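Chapter 7
Buying a Two-Arm Kit: What the Brochure Leaves Out

In this chapter you will learn to
read a vendor's claims for a tabletop robot kit
separate the price of a kit from the cost of running it
write an acceptance test before you sign an order

7.1 A claim and its small print

In June, a purchasing team at Grisero, a small packaging company, received an offer from a vendor called Starkberg. The product was the Greltska, a pair of robot arms sold for light sorting and packing at a bench. The brochure promised "human-like handling from day one" and 500 picks per shift. It did not say what was being picked.

That omission should bother you. Lifting a foam cube is easy. Picking up a thin card that lies flat on a tray is hard, and two arms trying it close together can get in each other's way. A number of picks with no object, no failure rate and no word on who was standing nearby to help tells a buyer very little. Zineb Hegazy, who led the Grisero team, wrote back and asked for all three. She got a second copy of the brochure.

Her colleague Prasanna Akanda took a different route and asked what the 500 picks would look like on a bad day. How often does the arm miss? When it misses, does it stop, try again, or carry on as if it were holding something? The vendor's reply, dated 19 March 2019, covered only the last point, and its answer was "configurable." The date was odd as well. It was older than the question, so the paragraph had been pasted from a letter to some other customer.

Key term: duty claim. Any statement of how much work a machine does in a given time. A duty claim is complete only if it names the object, the starting position, the failure rate and the amount of human help.

7.2 Look at the bench

Brochure photos are usually taken against a plain background with new parts. Ask to see a unit that has been used. Look at the fingers first, then at how the cables travel, then at what has to be kept within reach of the arms.

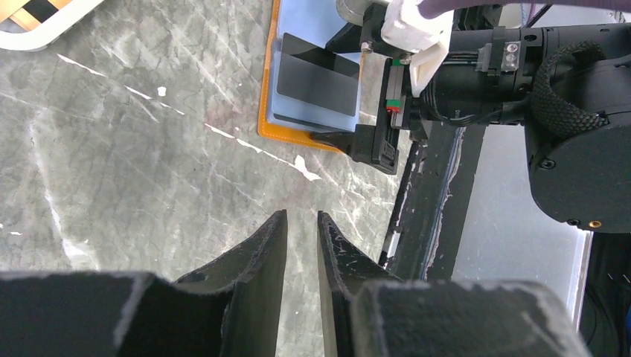
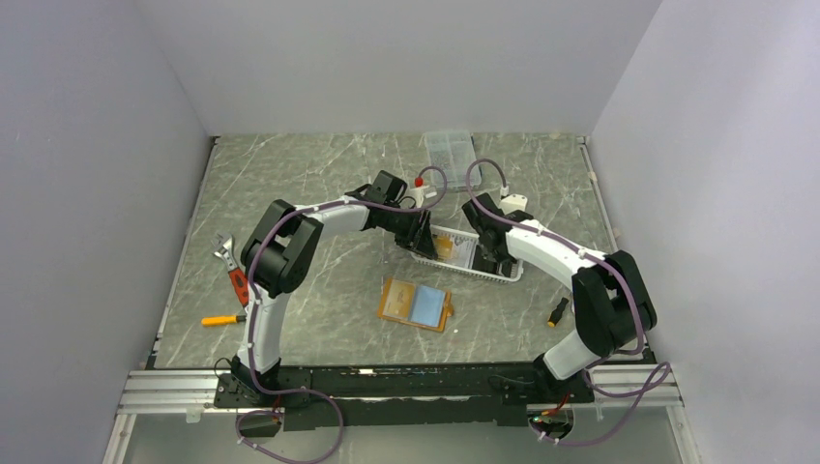

Figures 7.1 and 7.2. Two arms at a marble-patterned tabletop. Note the scuffed black fingers in 7.1 and, in 7.2, the purple cables and the hand tools lying on the table.

A worn part is no reason to reject a machine. It is a reason to ask for the price of a replacement and how long it takes to arrive. Starkberg listed a set of fingers at $200 and gave no service life for them. If a set lasts a year, that is a minor expense. If it lasts a month, the buyer pays $2,400 a year for fingers alone, more than the $1,960 the vendor wanted for its yearly support plan.

The support plan deserves the same suspicion. It covered "remote guidance" and 2 site visits. Travel was extra – a fact found only in the schedule of fees at the back. Akanda's first estimate had left it out.

7.3 Setting up a comparison

The team also had a quote from Liu, a rival supplier whose kit cost more and whose claims were duller. Liu's sheet named the test object and admitted that an operator had stepped in during the trial. Many buyers would mark that down. Before you do the same, try to write out what each vendor has promised in a form you could check with a stopwatch and a tally sheet. Start with the Greltska, using the four parts of a duty claim, and leave a blank wherever the brochure is silent.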